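**Where the Snack Table Goes: Packaging Waste in the Sinasness Common Room**

Saoirse Hanrahan
Materials and Daily Life, term project
21 November 2024

### 1. Why packaging

My original proposal was to study water use in the Otville dorms. This needed meter readings, the meter readings needed a form, and the form needed a signature from an office that is open when I have lab. So I looked for something I could study without permission, and the snack table in the Sinasness common room had been sitting there all semester.

The research question is simple. When a shared table of snacks has been eaten, what is left, and how much of it can go anywhere except the trash? I added a second question later: how much of what is left do people believe can be recycled? The two answers are far apart.

### 2. Method

I collected packaging from the snack table for 14 days. Everything went into a paper sack, and each evening I tipped the sack out, sorted it on the table, weighed it on a kitchen scale borrowed from the Lam house, and wrote it down. Food scraps were shaken out first. Liquids were drained. I wore gloves after the second evening, for reasons involving a yogurt.

Each piece was put in one of three groups:

- **Film:** single wrappers, packets, pouches, sealed sleeves
- **Carton:** drink cartons and anything similar with a coated inside
- **Board:** plain boxes, with tape and labels still on

I also asked residents to sort a sample sack themselves, using whatever they thought the rules were. I didn't correct them. It was hard.

### 3. Results

The total came to 2,240 grams. Film was 1,547 grams of that, and the rest was split between carton and board, with board slightly ahead.

#### 3.1 Film

Film was the biggest group by weight, which surprised me, since one wrapper barely moves the scale. It gets there by persistence. Most of the snacks on our table are wrapped one by one and then put in a bigger bag, so a person who eats a modest amount can still produce a respectable heap. Sorting the heap is slow work, because a shiny purple wrapper, a pale green and cream one pinched in the middle and a crumpled pink and white packet all look like they ought to belong to different categories, and for my purposes they don't. They are all film. They all went in the same column, and our building's bin takes none of them.
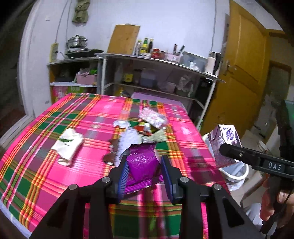
Color turned out to be the main thing my resident sorters went by. Anything bright was called plastic and anything white or cream was called paper, with great confidence. The crumpled cream-white wrapper on the left side of the tablecloth is the type that fooled people most often, helped along by the dark green mark near its top, which looks enough like a leaf to make a person feel responsible. My only test for these was to tear a corner and see how it behaved. Paper tears in a ragged, cooperative way. Film stretches, whitens and makes you angry.

The other problem with film is the torn-off bits. People open a packet by ripping the top, and the strip goes its own way. I found strips under the cloth, on the shelf and in my sleeve. I weighed the ones I found and have no estimate for the ones I didn't. My total for film is therefore low, and anyone repeating this should sweep first.

#### 3.2 Cartons and board

Drink cartons were the group where my sorters agreed with each other most. They were sure a carton is cardboard. A carton is partly paperboard, and it also has layers of plastic bonded to it, so whether it can be recycled depends on whether the local plant can pull the layers apart. I called Pestside, the hauling company that serves our street, and was told that cartons go in the trash on our route. The person I spoke to was very nice about it and had clearly been asked before.

Boxes are the good news. A plain box can be flattened and recycled, and on our route the tape can stay on. Labels can too. What can't stay is whatever someone has pushed inside, and boxes in a common room fill up with wrappers the way coat pockets do. I started opening every box before weighing after one of them rustled.

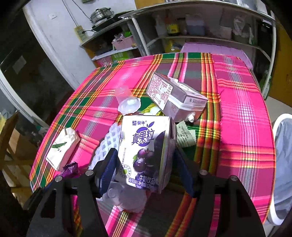

*Figure 2. A grape-flavored milk drink carton (trash on our route) with a taped, labeled box beside it.*

### 4. What people thought

Before sorting, residents guessed that most of the table's packaging was recyclable. By weight, the only group our hauler accepts is board, and board came in well under half. When I showed the figures at floor meeting, the first response was that my scale was wrong. The second was a request to keep the grape drinks, whatever I concluded.

### 5. Problems with the study

The sack was visible, and people behave differently around a visible sack. At least one resident began carrying wrappers back to her room "to keep the numbers down." Also, weight is only one measure. Film is light and takes up a lot of space, so a count by volume would make it look worse than it already does.

### 6. Suggestions

Buy the larger bags and put out bowls. Flatten boxes the same day. Tape a list of what Pestside accepts to the wall above the bin, at eye level, in large type. I plan to repeat the weighing in March, with a lid on the sack and a scale of my own, as the Lam house would like theirs back.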